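Kinyua Garment Shrinkage Table

Data card and README, release 3

Summary

The Kinyua table records the dimensions of used household garments before and after domestic laundering. It covers 584 garments and 3351 measurement rows. Each row is one dimension of one garment at one stage (as received, after first wash, after second wash). The table is intended for people who draft alteration patterns, size secondhand stock, or want shrinkage values for worn fabric. Most published shrinkage values are for new cloth.

The data are distributed as three comma-separated files with a plain text codebook. No software is needed beyond a spreadsheet program.

Maintainer: Idrisa Mohamedi
Collection sites: Mollton and Westance
Status: maintained, corrections accepted

Contents

garments.csv: one row per garment. Type, fiber content, knit or woven, color group, label size, site.
measures.csv: one row per measurement. Garment key, stage, dimension code, value in millimeters, operator code.
washes.csv: one row per wash load. Load key, site, program, water temperature setting, drying method.
codebook.txt: definitions and allowed values for every column.

Of the 584 garments, 448 have been through both washes. The others stop after the first wash or have only the as-received stage. A missing second wash is coded as an absent row, never as a zero.

How dimensions are taken

Garments are laid flat on a hard surface, face up, with closures fastened. The cloth is smoothed by hand from the center outward without stretching. Ribbing is left relaxed. Operators wait until the cloth has stopped moving before placing the tape.

The codes most often used are:

CH: chest, straight across, 25 mm below the armhole
BL: body length, high point of the shoulder to the hem
SL: sleeve length, shoulder seam to sleeve edge
HW: hem width, edge to edge
NO: neck opening, seam to seam, inside the collar

Skirts and trousers use a separate set of codes starting with L. See the codebook. Dresses use the upper-body codes plus LW for waist, where a waist seam exists.

Creases that cannot be smoothed out by hand are left in place, and the row is flagged with crease = 1. Do not press a garment before measuring. Steam changes the length of most cotton knits, and pressed values cannot be compared with the others. 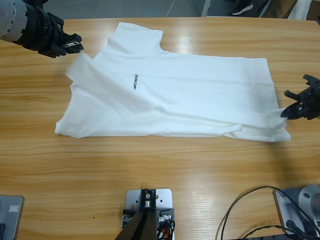 Fiber content and labels

Fiber content was copied from the sewn-in label where one was present and readable. In 276 garments it was not, and the fiber_source column is set to "operator". Operator values are limited to broad groups (cotton-like, wool-like, synthetic-like, unknown) and should not be mixed with label values in the same analysis. No burn tests or chemical tests were made.

Label size is stored as text exactly as printed, including mixed forms such as "M/L". There is no conversion to a common scale. Earlier releases had one, and it was removed after several users reported that it placed children's sizes in the adult range.

Brand is not recorded.

Laundering

All washes use the "normal" program of the machine at the site. The two sites have different machines, so the load key must be joined from washes.csv before results from Mollton and Westance are compared. Detergent is the same liquid product at both sites, at the dose printed for a medium load. No softener.

Drying is either "line" or "tumble_low". The method was assigned to the load, not to the garment, which means that garments in the same load are not independent. Use the load key as a grouping variable.

Garments rest flat overnight before they are measured again.

Site notes

Operators at each site keep a running log. Entries that affect the data are copied into the release with light editing. The full logs are available from the maintainer on request.
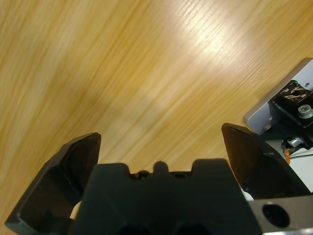
Mollton, May

Tape B replaced. The old one had stretched by 2 mm over a meter when checked against the steel rule. All rows taken with tape B since the previous check have been given tape_flag = 1. Values were not adjusted. Users who want to correct them can scale by the factor listed in the codebook.

Operator 4 had been measuring NO to the outside of the collar. The affected garments were measured again where the stage allowed it. The remaining rows were moved to code NX, which appears only at this site.

Westance, June

Line drying moved indoors. Loads from this point carry place = "in". Drying took longer, and the rest period was started from the time the garments came off the line, as before.

Power was out for part of an afternoon during one load. The load was run again from the start and is marked rerun = 1. We suggest leaving it out.

Known problems

1. Cotton T-shirts are overrepresented. They are easy to obtain and easy to measure. Any overall average will mostly describe T-shirts, so results should be reported by garment type.

2. Garments arrive with an unknown number of earlier washes. The "as received" stage is therefore not a new-garment baseline. Shrinkage computed from this table will usually be smaller than the value on a fabric supplier's sheet.

3. Twisted side seams are common in cheap knits. CH and HW are taken from edge to edge of the flat garment, whatever the position of the seam. A twisted garment can show a stable chest and a changed seam angle. Seam angle was not measured.

4. Folding between stages is not controlled. Garments are stored folded, sleeves in, then in half along the length, and stacked on open shelves. 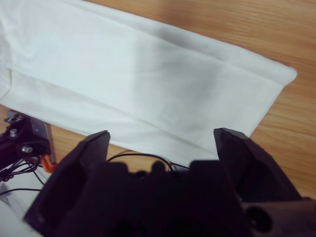

Storage time between stages is given in whole days in the gap column. Fold lines from long storage sometimes remain visible at the next stage, and the crease flag then applies as described earlier. We have not found that gap predicts any change in length, but the range is narrow and the question is open.

5. Values are rounded to the nearest millimeter. Repeat readings by the same operator on soft knits often differ by more than that, so the last digit should not be given much weight.

Changes since release 2

Size conversion column removed.
Code NX added.
Two duplicate garment keys from Westance merged.
Column "color" renamed "color_group" and reduced to light, mid, dark, and print.
The summary sheet formerly prepared with the Drivgate template has been dropped. It repeated figures that can be computed from measures.csv.

License and citation

The table may be copied, changed, and used for any purpose, including commercial work, provided the source is named. Cite as: Mohamedi, I., Kinyua Garment Shrinkage Table, release 3.

Corrections should give the garment key, the stage, and the dimension code. Reports without a key cannot be traced.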